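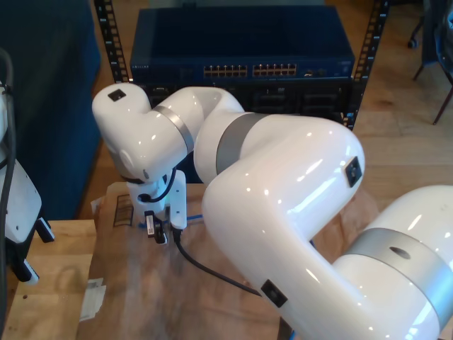
Wiltley Home Advisory
Household Equipment Reviewer, Corkanden

Zivside offers its Brito arm on hire for light bench work, with a minimum term of two weeks. Clear the table before setting up, and keep the power cord away from the elbow.

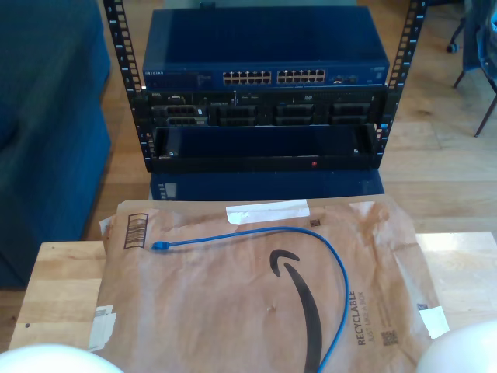 Blue Ethernet cable on a paper mailer, rack behind.

Lay each cable in a wide arc — tight coils are harder to grip. Save padded mailers for storage and label them by colour.

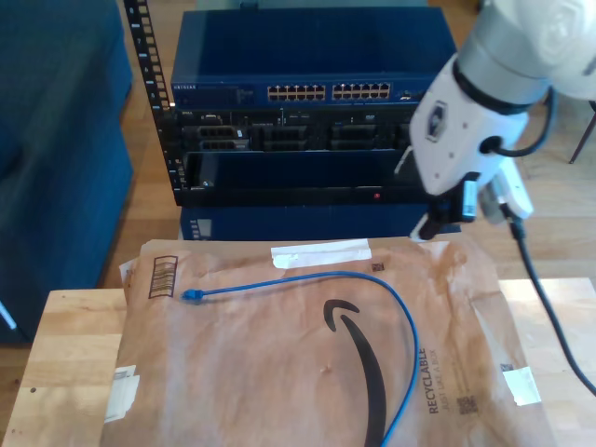

Gripper open near the far edge of the mailer.

Hire bookings close at 4 pm.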